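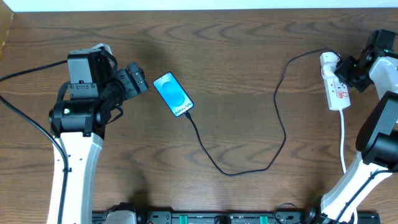

I have been meaning to write about charging for months, and I know how that sounds, but bear with me. It started in January, when I spent most of an evening hunting for the one good cable in the house, the long one, which had gone from the kitchen to the bedroom to the car and then (I found out later) into the pocket of a winter coat that was already back in the closet. I sat down that night and decided that from then on there would be one place where phones get charged, and that place would be the brown table against the white wall. It has that strong wavy grain, all tan and chocolate streaks, and a black cable lying across it in a big lazy U on its way up to the white power strip looks almost like one more line in the wood. The phone lies flat at the other end of it, a little crooked, with its name glowing on the screen, and I have stopped trying to straighten it.

The table was not always in such a useful spot. We bought it secondhand when we moved here, along with a lamp that never worked, and for the first couple of years it stood in the middle of the room and collected mail. There was no outlet anywhere near it. When I finally pushed it up against the wall I scraped the floor so badly that I had to buy a little tin of Lefèvre wax to hide the damage, and while I had the tin open I did the tabletop too. I hadn't planned on that, but I'm so glad I did! The grain came up much darker and warmer than I remembered. I have done it twice more since then, always with an old T-shirt, always thinner than you think it needs, and then left alone overnight with a window open.

Then there was the question of the power strip. I went back and forth on this far longer than any grown person should. My first idea was to hide it under the table, screwed to the underside, the way people do it in those very tidy home office pictures. I tried that for a few weeks. Every time I wanted to plug in something new I was on my knees with a flashlight, and I bumped my head often enough that I gave up and brought it back on top. A strip on the table is not beautiful, I'll grant you. But I can see what is plugged in and what isn't, and I can reach it with a cup of coffee in my other hand.

As for the cable, I went long. I measured from the strip to the spot where I like to sit, added enough to pick up the phone and lean back in the chair, and came out at 6 feet. Shorter ones look neater, and I do see the appeal, but a short cable means you're always hunched over next to the outlet like you're telling it a secret. The long one gets to wander. If it bothers me before company comes over, I gather up the slack and put one of those soft fabric ties on it, and then by the next morning it has come loose again and gone back to its U.

I did try a proper cable box, a Bemo, with a lid and a slot at each end. It was nice enough, and maybe it would suit a household with fewer odd plugs than ours. The lid wouldn't close over the bigger adapters, so it sat there half open, gathering dust on the inside where I couldn't get at it with a cloth. It lives in the hall now and holds spare batteries and the dog's old collar.

The other thing that made a difference was sorting the cable drawer, which I did all in one go with the radio on. I plugged in every last cable to see if it still charged anything. Six of them were dead. Six! I had been moving dead cables from one apartment to the next for years, coiling them up nicely each time. They went to the electronics recycling bin at the library, along with a charger for a camera I gave away ages ago. The good ones got a scrap of masking tape near the plug with a word on it (long, short, car, guest), and the guest one stays put no matter who asks.

I still haven't decided about the table edge. I have my eye on some small clips that would hold the plug end in place when the phone is off somewhere else, so it stops sliding down behind the table. A reader suggested a binder clip, which I have plenty of, so I'll probably try that first and see if it marks the wax. If you've done this on a waxed table, please leave me a comment and tell me how it went.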